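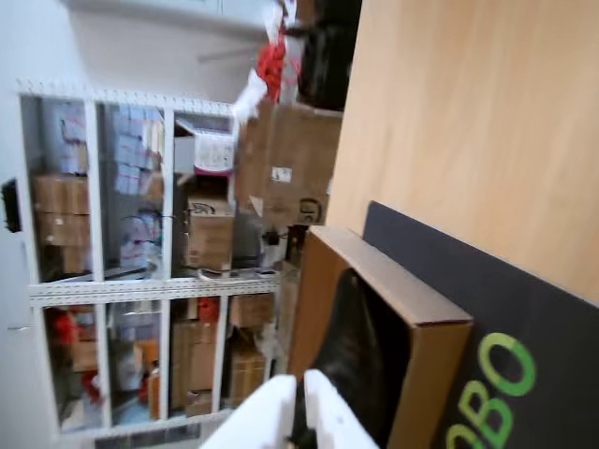

Shelves and boxes in the storage room

About Skendton Council Watch

Skendton Council Watch covers local government in Skendton and Bistorcombe, and we love doing it. Council meetings, zoning hearings, school board budgets, the long fights over parking and sidewalks: if a local vote is coming up, we want you to hear about it before it happens and know what's in it!

Hadi Daher started the site after sitting through a four-hour budget hearing in Skendton with only two other people in the public seats. He typed up his notes that night and sent them to his neighbors, and a few of them wrote back asking when the next meeting was. Those notes grew into a newsletter, the newsletter grew into this site, and Hadi is still our editor (and still types faster than the rest of us).

What we cover

Every regular session of both councils gets a full write-up, with the votes listed by member. We also follow the Chidiac Avenue rezoning, which has been before the planning board in one form or another for longer than this site has existed, and the plan to replace the Wundia footbridge. Both have their own pages with the old agendas, maps and letters, so you can start from the beginning if you're new to town.

In August, when the councils take their break, we publish our guide to boards and commissions. It tells you which seats are open, how to apply and how many evenings a month you'd be giving up. Several readers have gone on to serve, and it's a thrill to see a familiar name on an agenda.

Our archive

The archive now holds 2986 documents, from meeting minutes to campaign flyers that readers found in their attics. You can search it by name, street or year. Please keep sending things in! Scans are great, and so are clear phone photos, as long as we can read the date.

Who pays for it

Readers do. We have 400 paying members at $60 a year, and more than 1000 people get the free newsletter. We don't take money from candidates, parties or anyone with an application in front of either council. Members see the same stories as everybody else, plus they get a vote on the topic for our spring public forum.

We don't endorse candidates. We do send every candidate the same questions before an election and print the answers in full, spelling mistakes included.

Get in touch

Tips, corrections and questions about how a bill or an ordinance works are all welcome through the contact form. Corrections go at the top of the story with the date we made them. If you'd like to try covering a meeting yourself, write to Hadi and he'll happily save you a seat beside him in the second row.

Page last updated Nov 27, 2023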